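Colmont publishes revised folding guidance for guest rooms

5 Dec 2019

Colmont has issued a revised version of its folding guidance for long-let guest rooms. The new text replaces the one in use at the Beaudoin building and applies to clothing, bed throws and loose covers that are dealt with in the room itself. Towels and bed sheets still go to the central laundry and are not affected.

The main change concerns where folding is done. The previous guidance told staff to carry clean clothing to the linen room on each floor, fold it on the bench there and bring it back. Under the revised text, clothing is folded on the made bed. The linen room bench is kept for flat items only.

The document was written by Savita Gautam, who manages housekeeping at Beaudoin, and checked by Zuzanna Szewczyk of the textile care firm Loltent. It runs to 21 pages, of which 10 deal with soft and printed clothing. A trial took place at the building in November and covered 34 rooms. Staff recorded 1,207 folded items on paper sheets kept inside the wardrobe doors.

According to Gautam, the trial sheets showed two recurring faults. The first was garments folded with a sleeve or hem caught inside, leaving a hard ridge across the stack. The second was gathered or trimmed edges pressed flat under the weight of other clothes. Both faults were more common with thin, soft fabric than with shirts or trousers.

The revised text deals with soft fabric separately. The garment is laid lengthways on the bed, with any gathered edge at the far end and the hem nearest the person folding. Loose cloth is drawn to one side and turned in as a single long fold. The gathered edge is left until last and is placed on top of the finished piece.

Orange floral cloth with a dark print, laid out on a blanket
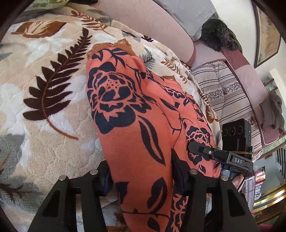
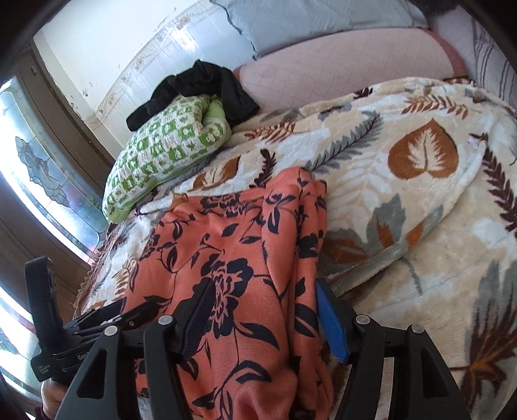

Surface and bedding

The bed must be made before folding starts. A fleece throw may be left in place under the garment, provided it has been pulled level. The guidance notes that fleece grips light fabric and stops it sliding, which is useful on the first fold and a nuisance on the last, when the piece has to be turned over. Staff are told to lift the folded piece clear of the throw before turning it. Dragging it across the pile opens the folds again.

Throws with a long pile are to be brushed with the flat of the hand in one direction. Any lint on the garment is removed before folding, using a dry cloth. Adhesive rollers have been withdrawn from the room kit after leaving marks on two items during the trial.

Fold sizes

The previous guidance gave a single fold width for all clothing. The revised text drops this and refers staff to the shelf or drawer in the room. A folded piece should fit the depth of the drawer with a finger's width to spare at the front. Where a room has the Skideck drawer unit, pieces are stored on edge, with the rounded fold facing up. In rooms with open shelves they are stored flat, with the heaviest at the bottom.

Szewczyk asked for one addition during checking. Printed fabric with a dark pattern on a bright ground is to be folded with the printed side outwards for storage in a drawer, and inwards for storage on an open shelf near a window. The aim is to keep light off the print. Plain fabric may be folded either way.

Long garments are folded in thirds along their length and then in half. If the cloth forms narrow creases when it is gathered to one side, these are smoothed by hand from the hem upwards. Steam is not to be used on the bed. Items that need steaming go to the linen room and are hung until they are fully dry.

Records

The paper sheets used in the trial will not be kept on. Staff will note only those items that could not be folded in the room, with the room number and a short reason. The notes are collected at the end of each shift and passed to the floor supervisor. Gautam said the full sheets took longer to fill in than some of the folding did, and that the shorter record gives her what she needs to order drawer dividers and spare hangers.

Residents who prefer to fold their own clothing can say so on the room card. Clean items are then left in the laundry bag on the chair, with the neck of the bag open. Nothing is to be left on the bed in these rooms.

Availability

Printed copies have been placed in each linen room at Beaudoin, and the old version should be handed in to the housekeeping office. Colmont plans to use the same text at its other long-let buildings once the drawer sizes there have been measured. The section on knitwear is unchanged from the previous version and will be reviewed separately. Questions about fabric types not listed should be sent to Loltent through the housekeeping office, with the care label details copied out in full.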